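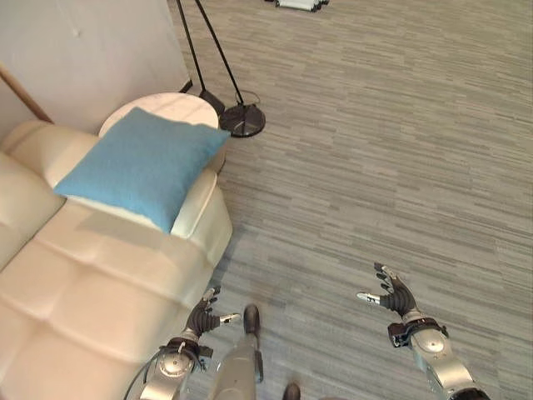

Figure 1. A cream sofa with a blue cushion, over grey striped carpet.

3.2 Viewing at home

Film adaptations of novels are often judged by people who read the book first. We asked 301 readers of Camacho to watch the film version, Merus, in their own living rooms during October. Each filled in a short form 2 hours after the credits. Those who had finished the book within the past 30 days were harder on the ending and kinder to the cast.

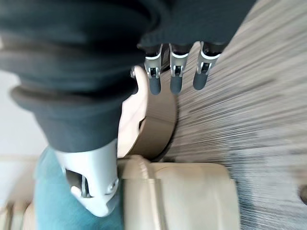
Reading time: 2 minutes

Seven readers stopped before the final act and are left out of Table 4. The rest rated the film on story, acting and sound. Scores for sound were low among people using the Rokurska streaming service, where the dialogue track was quieter than on the Peltex disc. We did not correct for this. Crying was reported more often by those who watched alone, though the gap was small.

Comments

filmshelf: Did you ask whether anyone reread the book afterwards? I did, and liked the film less.

K. in Leeds: The disc has the longer ending. Was that allowed for?

marrowfat: Table 4 won't open on my phone.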